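Bimanual cloth manipulation software

Filed under: Robotics software | Motion planning | Deformable objects | Last edited 05/06/2018

Bimanual cloth manipulation software is the set of programs that lets two robot arms grasp, lift, fold or flatten fabric together. It normally covers perception of the cloth, choice of grasp points, planning of paired arm motions, and low-level control. The field is treated separately from rigid-object handling in most toolkits, as a piece of fabric has no fixed shape and its state cannot be given by a single position and orientation.
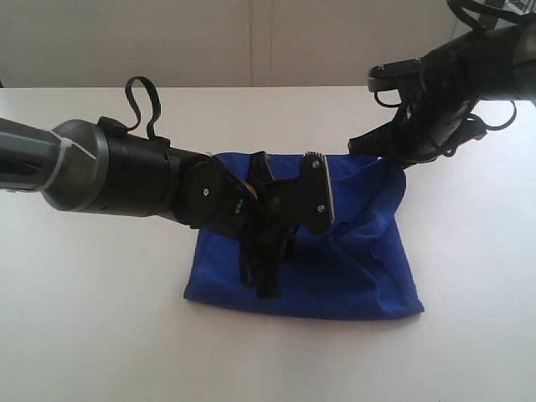 By the Jalali Reference Desk
Technical editor, robotics and control

State estimation

A rigid part can be located with six numbers. A cloth is usually stored as a mesh, a set of keypoints, or a learned vector with no direct physical meaning. Mesh methods fit a simulated sheet to camera data. The Grokow library uses a default mesh of 1102 nodes and drops to a coarser one when tracking falls behind. Keypoint methods look only for corners and edges. They are faster, but they fail when a corner is folded under.

Plain, single-color fabric on a pale surface is easy to segment by color. Finding folds inside the outline is harder, and most packages rely on depth data or on shading for this step. Soft shadows under the arms can be mistaken for creases. Grokow masks the arms using their joint positions and a stored model of each link. Cables and straps are not part of that model and have to be added by hand as padding.

Grasp selection

Grasp points are scored on reach, expected number of layers, and distance from the other gripper. With parallel or tapered fingers, the usual method is to press toward the table and close on the ridge of fabric that forms. The score is weighted against grasps that bring the fingers close together, although some tasks, such as lifting a central fold, require it.

Planning and coordination

Three schemes are common. In leader-follower planning, one arm's path is computed first and the second arm is fitted to it. In joint planning, both arms are treated as one system, which gives shorter paths at a higher computing cost. In the third scheme, a policy trained on demonstrations outputs commands for both arms at each step, and no explicit path is made.
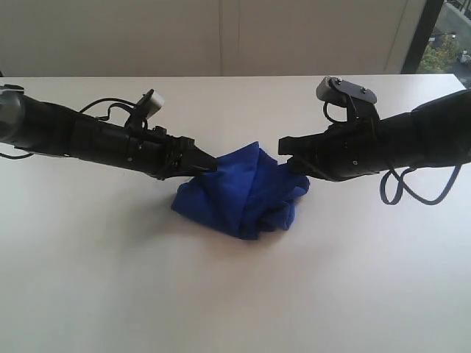

Photo: Trurnon Systems / Nostdale project archive

The Nostdale planner, released by Trurnon in March, belongs to the second group. It samples up to 2000 candidate paths per request and rejects any in which the distance between the gripper tips falls below a set limit. The default is 18 mm. The limit can be turned off per segment, but the collision check between forearms stays on.

Control

Position control alone tends to stretch the fabric or drag it across the table. Most systems add compliance along the line joining the two grippers, so that a small error in one arm does not become tension in the cloth. Nostdale runs its outer loop at 70 Hz and leaves joint control to the arm's own firmware. Clock offset between the two arm controllers should be measured at startup. An uncorrected offset shows up as a slow twist during lifts.

Known limitations

Simulated friction between cloth layers remains poor, and policies tuned in simulation often pick up two layers where one was wanted. Results are also hard to compare across groups, given differences in fabric, finger shape and lighting.

See also: Visual servoing; Grasp planning; Hand-eye calibration

Comments (3)

mesh_or_bust: The leader-follower paragraph should mention that the leader can be swapped mid-task. We do it for every second fold.

k.delta: Is the 18 mm measured tip to tip or between the collision hulls? The Nostdale docs say both in different places.

parallel_jaw: @k.delta Tip to tip in the planner, hulls in the viewer. There is an open ticket.

This site uses cookies to remember your settings and measure traffic. By continuing to browse you accept our cookie policy. Accept | Manage settings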